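Otolora Linen Help - ticket 112
Subject: Grillow coloured towels, fluff everywhere + blue getting onto the yellows
Status: open, waiting on supplier
Site: Shehu unit, folding and sorting area
Raised by: sorting table, early shift

Problem as first logged, 07:40
New Grillow towels shedding. Fluff on the table, in the baskets, stuck to gloves. Also two of the yellows came back from the wash with a greenish tinge down one edge, which we think is blue dye. Whole order was 70 towels, mixed colours. Old ones (Drulto) never did this. Need to know if it's a faulty batch or us.

Reply from help desk, 08:15
Please confirm wash temp, what's going in together, and whether they were washed before first use.

Our answer, 08:50
Wash temp 40. Pre-wash - not sure, night shift opened the packs. Should all be one colour per load but see further down. Softener yes, the usual one.

Tried so far:
- shook out a stack of blues over the bin before sorting. Loads came off. Still shedding after.
- wiped the table down with a damp cloth between colours. Helps for the table, does nothing for the towels
- swapped to clean gloves for the yellows. Bit better I think, hard to say
- rubbed a damp white flannel on a blue towel for a minute. Faint blue mark on the flannel. Same test on a red, nothing. On a yellow, nothing.

Help desk, 09:05
Blue mark on the flannel is useful.

09:30
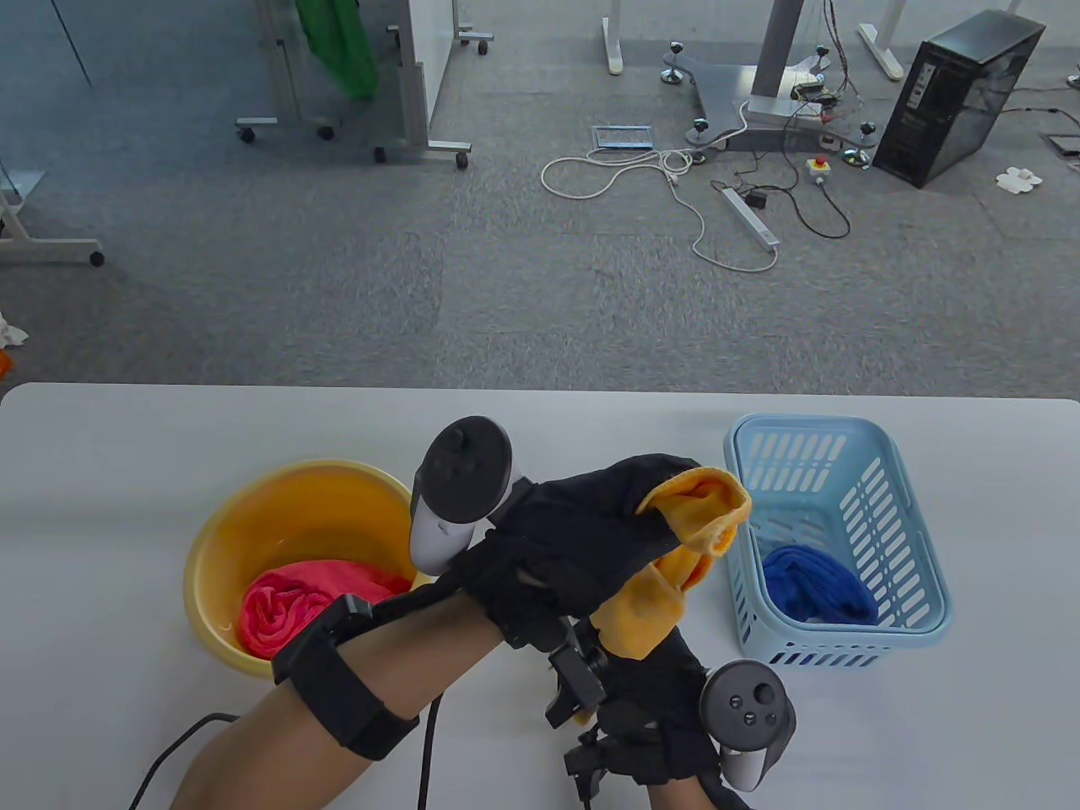 Table, round basin and the slotted basket. Blue one's in the basket, yellow-orange one still in hand

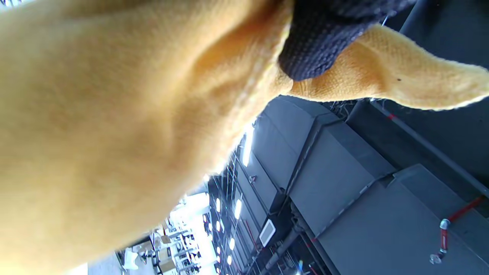

Yellow knit glove, from underneath

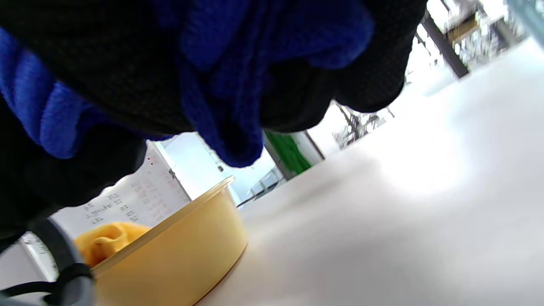
Yellow container, yellow cloth in it

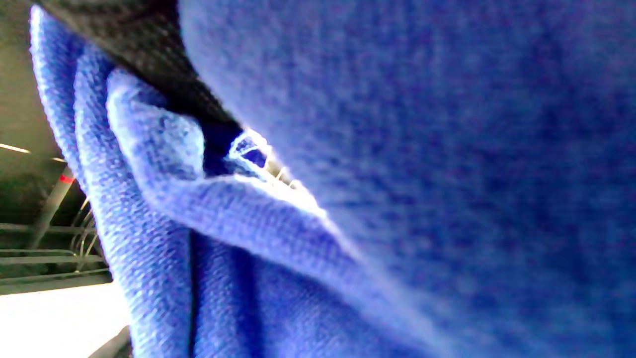 Blue, close up

Help desk, 10:20
Thanks. Can you say which container is for which colour? Not clear from the ticket.

Our answer, 10:35
Fair point. Rule is supposed to be reds and yellows in the basin, blues in the basket. But it's whichever is nearest when it gets busy, and there are no lables on anything. So a blue can end up in the basin and get carried off with the yellows. Probably how the green edge happened tbh. Doesn't explain the fluff.

Help desk, 11:00
Agree, treat as two separate faults.

Fault A, dye. Blues are letting go of colour, so keep them well away from everything until they stop. Wash alone, cool, no softener, twice. Repeat the flannel test after each wash and write it down here. Don't leave damp blues sitting on top of anything else, even for a tea break.

Fault B, fluff. Some loose pile is normal on new towelling. Softener makes it hang on longer. Stop using it on these. Clean the filter every load, not every shift. Tumble on low and shake out while warm. If it hasn't calmed down after a few washes we'll go back to Grillow.

Ours, 13:10
Filter was packed. Proper felt mat of it, mostly blue with bits of orange. Pulled it out, ran a load of blues cool with no softener. 13 towels in that load. Flannel test after: mark still there but paler. Second wash going in now.

Put tape on the containers with the colour written on, big letters. Somebody will peel it off but we'll see.

Ours, 15:25
Second wash out. Flannel nearly clean. Fluff less, still a bit on the table when you fold. Yellows with the green edge went through again on their own, one has come up fine and the other hasn't, you can still see it if you know where to look. Put that one aside for the floor cloths.

Help desk, 15:40
Good. Keep the marked one please, don't cut it up yet, Grillow may want it back. Have sent them the batch number and asked about the blue specifically.

Also can night shift confirm whether the packs were pre-washed? Still a gap on the form.

Ours, 16:05
Note left on the board for nights. Will keep the yellow one in a bag in the cupboard with the ticket number on it. Reds not tested again yet, will do tommorow if there's time.

Ticket left open.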